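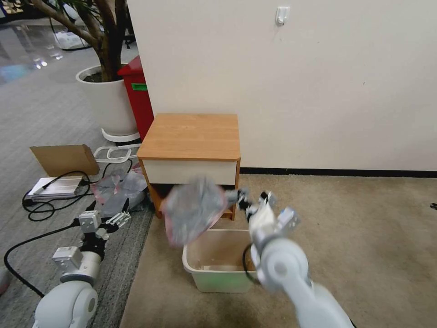 About Hovent

Hovent sets up, maintains and repairs two-armed robots for firms that use them for light handling work indoors. We do not build robots and we do not sell them. Most of our customers already own a machine and need it running to a known standard, with records that a new operator can follow.

The company was started by Chaminda Sarkar, who still signs off every commissioning sheet. Masanobu Nagano runs the repair bench and answers the service line. Our shop and parts store are at Barua, on the ground floor of the Joluron building.

What we look after

The greater part of our work is on the Clanadow cell. A Clanadow cell consists of two arms, a parallel gripper on each, a head camera, a power supply and a control computer. It is used for tasks such as clearing small items, putting liners in bins and sorting soft goods. The arms are matched at the factory but drift apart in use, and most of the faults reported to us come from that drift or from worn cables.

How a cell is set up

Every cell goes through the same steps in the same order. Base bolts are torqued first, then each joint is homed by hand and the offsets are written to the controller. The arms run unloaded for 300 cycles. Joint temperatures are logged at the end of the run, and any joint outside its limit is opened before the work goes on.

The head camera is calibrated next, using a printed target held at 20 positions. A cell that fails calibration twice is checked for a loose neck bracket before a third attempt. 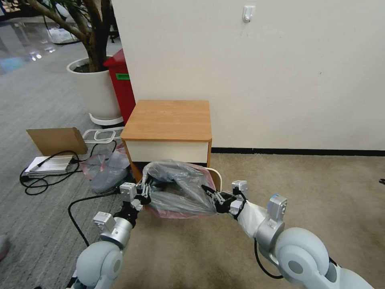
Thin film is the hardest material we test with. It has no fixed shape, it reflects light, and the controller gets very little feedback from the fingers when they close on it. For the two-hand test, each gripper takes one end of a crumpled gray plastic bag, and the technician looks at the twist between the grippers and at how the fingers sit on the film. The bags are ordinary ones and are replaced when they tear. Finger pads are changed if the film slips in more than one trial, and the closing force is set again after any pad change.

Tests are carried out with household furniture and bins at floor level. Low targets put the elbows close to the end of their travel, where an error in the joint offsets is easiest to find. Results are entered on the commissioning sheet by trial number, with the pad type and closing force beside each one.

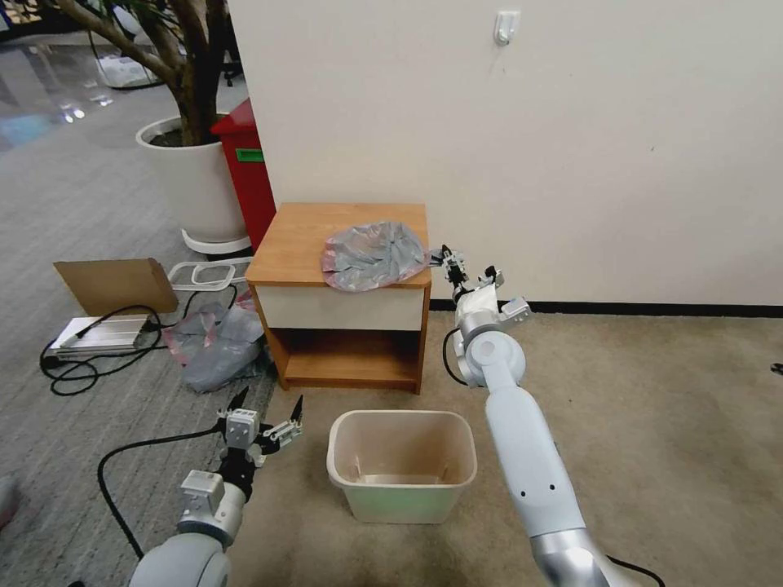 Service intervals

A cell in daily use is inspected every 600 operating hours. The inspection covers gripper linkages, wrist fasteners, cable loops and connectors. Cables are flexed by hand through their full bend while the controller is read for dropouts. At 2000 hours the wrist cables are replaced whatever their condition, and both arms are homed again from the start of the procedure.

Repairs

Gripper and wrist repairs are done on site where possible. Elbow and shoulder units come back to Barua, where they are stripped, cleaned and run on the bench. Removed parts are returned to the customer on request. Please have the controller log and the last commissioning sheet ready when you call. Machines set up by other firms are accepted, subject to a full inspection first.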